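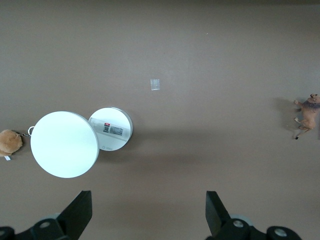
# tabletop-smalls

Notes + labels for the small stuff that lives on a table by the door. Keys, chargers, charms, round white things that all look the same. Working name was Flukano, you'll still see that in some of the older folder names.

## whats in it

- 440 photos, 40 objects
- 3 tables (brown, white, the scratched one)
- 5 splits, by object. Don't shuffle across them

## labels

One line per object. Keep it boring:

- `disc_large` - flat, round
- `puck_small` - round, raised rim
- `keyring` - metal loop only
- `chain` - separate from the ring, even if short
- `charm_plush` - anything fluffy
- `tag` - paper or cloth, we don't distinguish

Charm hooked to a disc = two objects plus ring plus chain. Went back and forth on this. Final.

Overlapping round things: label both, set `touching: true`. If you can't tell whether they touch, still true.

Printed labels on things: mark `has_print`, don't type out the text. Min did type it out, see the `min/` folder, not merged.

## known problems

- white on white table is bad, edges drift
- specks and crumbs not labeled. Smudges neither
- plush outlines are loose, fur is a pain
- `keyring` and `chain` swapped in a few early files, fixed in March, tell me if you find more
- color names are by eye. tan / caramel / light brown all went to `tan`

## todo

- [ ] merge Novon names into ours
- [ ] redo split 3
- [ ] wallets?? seperate set probably

License file is in the root. Open an issue for wrong labels, include the file name please.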